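MUS 242: Recorded Music and Its Audiences
Course Handout 10
The Album as a Form: Sequence, Side and Running Order
Hakdale College, Department of Music
Issued 11 October 2020

Purpose of this handout

This handout accompanies the lecture on the album as a musical form and should be read before the seminar. It summarizes the main terms used in the lecture, sets out the two case studies, and gives the listening and writing tasks for the week. Students who missed the lecture are expected to work through the whole document and to bring questions to the seminar.

1. What is meant by an album

The word "album" was in use for recorded music before the long-playing record existed. Sets of 78 rpm discs were sold in bound books with paper sleeves, much like photograph albums, and the name passed to the single long-playing disc when that format appeared at the end of the 1940s. The early meaning is worth keeping in mind. An album was first of all a container, and the idea that its contents should form a whole came later and was never accepted by all listeners or all performers.

For the purposes of this course, an album is a group of recordings issued together under one title, in a fixed order, by a performer or group of performers. The definition includes collections of songs recorded at different times, live recordings, and recordings of a single long work. It excludes playlists, whose order may be changed by the person who compiles them or by the service that plays them.

2. Physical limits and their effects

The twelve-inch long-playing record holds a little over twenty minutes of music on each side at good volume. Longer sides are possible, but the grooves must be cut closer together and the level reduced. Toward the center of the disc the groove travels more slowly past the needle, and high frequencies are harder to reproduce cleanly. For this reason quiet songs with light arrangements were often placed last on a side. A closing ballad may therefore reflect a cutting engineer's advice as much as a songwriter's plan.

The cassette kept the two-sided layout but removed the problem of the inner groove. It introduced another: sides of unequal length left a stretch of blank tape, and labels sometimes changed the running order on cassette to even out the two halves. When comparing editions of the same album, always check the order printed on the format in question.

The compact disc removed the side break and raised the usual limit to 74 minutes, later extended to 80. Many albums of the 1990s are noticeably longer than those of the 1970s. Whether the additional songs improved the albums is a matter of judgment and will be discussed in the seminar.

3. Terms used in the lecture

Opener. The first track. It commonly sets the tempo, vocal register and general sound of what follows, although some albums begin with a short instrumental or spoken passage and delay the first full song.

Side closer and side opener. The last track on the first side and the first track on the second. These positions carry weight on vinyl and cassette, where the listener must get up and turn the object over. On a continuous format the weight is largely lost.

Segue. A join between two tracks with no silence between them. A segue may be musical, where the key or pulse carries over, or produced, where one recording is faded across another.

Key relation. The distance between the closing key of one song and the opening key of the next. Moves of a fifth or a third are heard as smooth. A move of a half step is often heard as a lift or as a jolt, depending on direction and on the length of the gap.

Gap. The silence between tracks, normally about two seconds by convention. Mastering engineers adjust gaps by ear, and a gap that falls in time with the preceding song is heard as part of its rhythm.

Reprise. The return of earlier material, usually near the end and usually shortened.

4. Case study one: Ilta, "Lamps on the Water"

The first case study is the debut album by the vocal and guitar duo Ilta. It contains 10 songs and lasts 42 minutes. The album was released on vinyl and as a download, with the same running order on both.

Listeners should pay attention to the following points. The first three songs share a tempo and are joined by segues, so that a first-time listener may take them for one piece. The fourth song is the first in a minor key and the first in which the second voice takes the melody. The first side ends on an unresolved chord, and the second side begins with the same chord played on a different instrument. On the vinyl edition the two are separated by the act of turning the disc. On the download they are separated by a gap of under two seconds, and the effect is much closer to a simple echo.

The final song uses the words of the opener with a new melody. It is not marked as a reprise in the printed notes. Students may wish to consider whether the term applies.

5. Case study two: Orkstead, "Parish Radio"

The second case study has 16 tracks, six of which are shorter than one minute. The short tracks are made of weather reports, station announcements and the sound of a dial being turned – all performed by members of the band – and they serve as links between the songs. The album was conceived for compact disc and has no natural break.

The links raise a practical question. When the album is played in order, they delay the songs and give them a setting. When it is played on shuffle, they appear alone and without purpose. A later edition, issued by the Watkins label, removed four of the six and placed two songs side by side that had previously been kept apart. Both editions are held in the library, and the comparison between them forms the basis of the written task.

6. Listening in sequence

Students are asked to hear each album twice from beginning to end, without pausing and without skipping. The first hearing should be made without notes. It may be combined with an ordinary household task, provided that the task does not involve speech or other music. During the second hearing, students should be seated, with the listening log in front of them, and should enter the time at which each change of mood, key or texture is noticed.
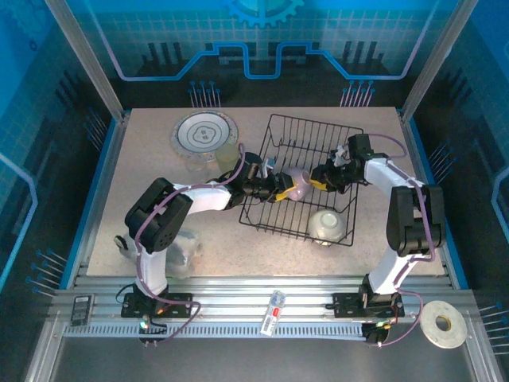 Fig. 1. Two robot arms, a dish rack and a cup.

Headphones are recommended for the second hearing. Laptop speakers do not reproduce the bass range well enough for the segues on the Ilta album to be followed. Students without suitable headphones may borrow a pair from the library desk for use in the building.

The log has four columns: track, time, event and comment. Entries under "event" should be confined to what can be heard. Opinions belong under "comment" and may be as brief as a single word.

7. Written task

Write a short comparison of the two editions of "Parish Radio." The comparison should address the opening, one link that appears in both editions, and the pair of songs brought together in the later edition. Refer to tracks by title and edition, as the track numbers differ. Statements about tempo and key should be supported by a time reference from the log.

The task does not require research into the band's career or the reception of the album. Reviews may be cited, but a review is evidence of how one writer heard the record and should be treated as such. The completed log must be attached.

8. Questions for the seminar

Does an album that was planned for two sides lose part of its form when it is issued without a break?

Who should be regarded as the author of a running order when the performer, the producer and the label have each made changes to it?

Is a song altered by the song placed before it, or is only the listener's attention altered?

Can a performer reasonably expect an album to be heard in order?

9. Library holdings

Both case studies are on reserve under the course number. The vinyl copy of "Lamps on the Water" may be played only on the turntable in Listening Room 93, which must be booked at the desk. The two editions of "Parish Radio" may be borrowed overnight. Logs are available at the desk and on the course page.

Next handout: The Single and the B-Side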